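Paper records drop-off moves to Saturdays from July

From July, the paper records drop-off at our Filali Street centre will run on the first Saturday of each month. It has been held on weekdays until now, and a lot of small business customers told us they couldn't get away from the shop to use it.

Wolen Records will still do the collection. Bins are locked when they leave us and the contents are destroyed the same day at the Hultov depot. You can ask for a certificate at the counter. Give the business name as you want it printed, as reissues take a week.

Last financial year the drop-off took in 3872 kilograms of paper, up from 3503 the year before. Most of it was old tax files, payroll records and medical billing.

A few reminders before you load the car. Staples and paper clips can stay in. Lever arch folders, bulldog clips and plastic sleeves have to come out. Hard drives, USB sticks and backup tapes go in the grey bin beside the counter and are charged separately. Customers with more than 600 kilograms need to book, and we will send a truck instead.

Please check how long you are required to keep your records before you bring them in. Mawar Menon at the front desk has a one-page guide for sole traders and can email it to you. She can't tell you whether a particular file is safe to destroy, so ask your accountant if you are unsure.

Kaan Tuncer has taken over the booking line and answers it on weekday mornings. Existing bookings made through the old Vekex form have been carried across and don't need to be made again. If you had a standing monthly pick-up, your day stays the same. The 13 customers on fortnightly pick-ups will get a letter with their new times.

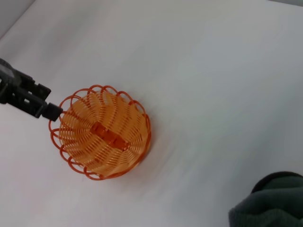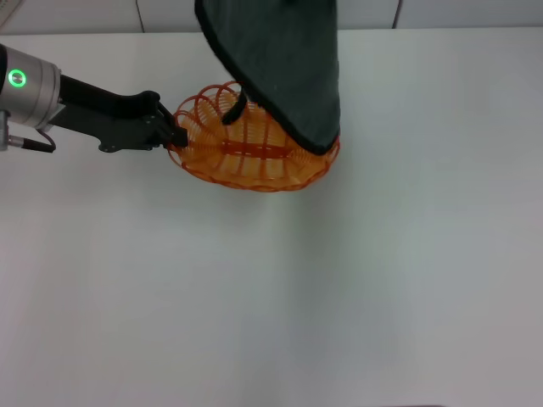
Orange woven basket on a white tabletop.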